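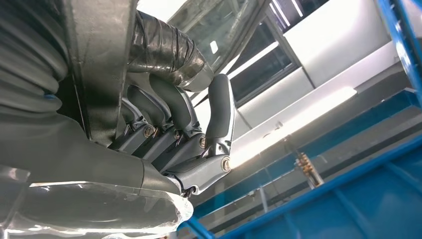
Vol. 7, No. 6

ARNSTEAD CLOTH AND PAPER COLLECTION
Packing Room Meeting – Minutes, April

Met in the packing room at 4:00 p.m. Everyone from the packing, labeling and shelving teams was present. Both people from the Mikdale store joined by phone and could hear us fine once the fan was switched off.

1. Minutes of the last meeting
Read and approved with one correction. The flat boxes went to the upper racks, and the lower racks are still free for the long tubes.

2. Where we are with the move
Great news to start with! The wrapping of the long rolls is well ahead of where we hoped to be in April. 200 rolls are wrapped, labeled and signed off out of the 600 that have to go over to Mikdale, and the room looks better than it has since the shelving went in. The wrapping team was thanked warmly, and there was applause, which the Mikdale end took for rain.

The Myung rolls are next. These are the long painted cloths, and the whole room is excited to get them out, as most of us have only ever seen the ends. They will be handled two at a time and opened only as far as the first border for the condition check.

3. Clear wrap
A long and very cheerful discussion. The clear wrap from Candora has been a big step up from the old brown paper. You can read a label through it, you can spot a loose tie without opening anything, and it goes around a roll smoothly if you keep the tension even. Several people showed how they finish the ends. The folded end (pleat, tuck, tie) was much preferred to the twisted end, which leaves a lump and stops the rolls from lying side by side.

Two points against the clear wrap were also noted. Under the ceiling lights the shine makes it hard to read small handwriting, so labels should be written in block letters with the thick pencil. And the wrap must never sit straight on painted cloth – tissue first, always, with the tissue coming past the roll at both ends.

Agreed: folded ends from now on. Rolls already finished with twisted ends stay as they are unless they are being opened for another reason.

4. Labels
The labeling team has tried the new tie-on tags and loves them. They hang free of the wrap, they can be swapped without a knife, and they take pencil beautifully. Every roll gets one tag at the left end and a paper slip inside with the same number. Mikdale asked that the tag also carry the rack letter, and this was agreed on the spot.

A question came up about rolls that have an old number as well as a new one. The old number goes on the inside slip only. It was felt that two numbers on a tag would cause trouble at the other end, and Mikdale said, with feeling, that it already had.

5. Long tables
The padding on the table by the window is wearing through at one corner. It will be re-covered before the Myung rolls come out. Until then, use that table for cutting tissue and for nothing painted.

Scissors: please put them back on the hooks. The wrap cutter also has a hook now. It is the red one.

6. Loading
Mikdale has cleared one full bay and sent over the measurements, and our longest tubes will fit with a little room to spare. This was a real worry last time, so a big relief all around! The van will take the rolls lying flat on foam, single layer, heaviest at the bottom of the rack frame. No standing rolls on end, even for the short trip down the hall to the loading door.

There was a suggestion to do one small trial load first, with plain backing cloth only. Everybody liked this. Mikdale will unpack it the same afternoon and report back on how the folded ends traveled.

7. Any other business
The offcuts box is full of good tissue. Help yourselves for small items before starting a new sheet.

Someone asked if the finished racks might be shown to members before they leave the building. The idea got a very warm reception and will come back to the next meeting with a plan for keeping hands off the tags.

Thanks were given for the lemon bars, which were eaten in the hall, well away from the tables.

To do before next meeting
Re-cover window table – shelving team
Order more wrap and tissue from Candora – wrapping team
Add rack letters to finished tags – labeling team
Trial load of backing cloth – shelving team with Mikdale

Meeting closed at 5:20 p.m.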